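Cocina a medida de Javonari, seis meses después

Contratamos a Javonari en febrero para la reforma de la cocina. Piso de 18 años, tabique fuera, muebles nuevos. Escribo deprisa, que me lo han pedido ya varias veces.
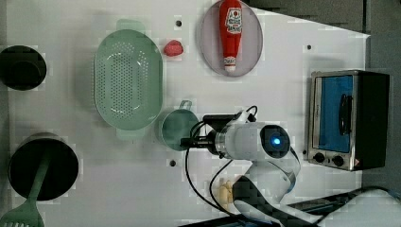 El presupuesto, claro desde el principio. Partidas separadas, sin letra pequeña. Encimera blanca, que me daba miedo por las manchas, y de momento bien. Un escurridor verde claro sobre blanco queda estupendo, dicho sea de paso. Los muebles son de la serie Matau, cierre suave, ni un ruido.

Plazos: prometieron 8 semanas y fueron 8. Increible pero cierto. Los electricistas, puntuales. El alicatador no tanto, dos mañanas esperando.

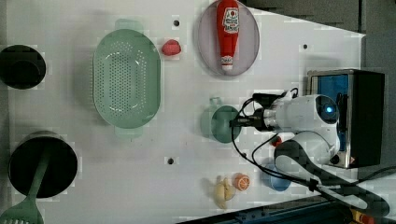
Luego el extra. 3000 euros más por mover la bajante, avisado antes de tocar nada y por escrito. Dolió, pero lo firmamos. Otros 312 por el remate del suelo, eso ya me pareció caro. La limpieza final, floja, polvo hasta en los cajones.

El grifo es un Rotance. Goteó la primera semana, vinieron al día siguiente y cambiaron la junta. Sin cobrar.
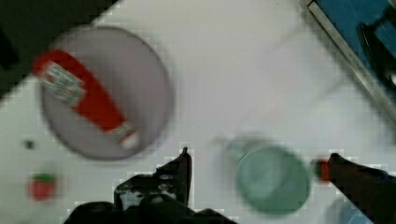

Lūse comentó en la página que a ella le cobraron el desescombro aparte y que conviene preguntarlo antes de firmar. Pues sí, preguntadlo. En nuestro caso iba incluido, pero tuve que pedir que lo pusieran en el contrato.

Pega gorda: el zócalo junto a la nevera sigue suelto. Tres llamadas. Dicen que esta semana.
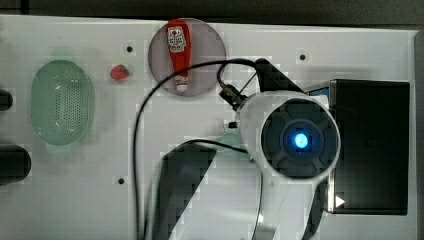
Nota final

Cuatro de cinco. Repetiria con ellos para el baño, con el tema de la limpieza hablado de antemano.

15 de agosto de 2022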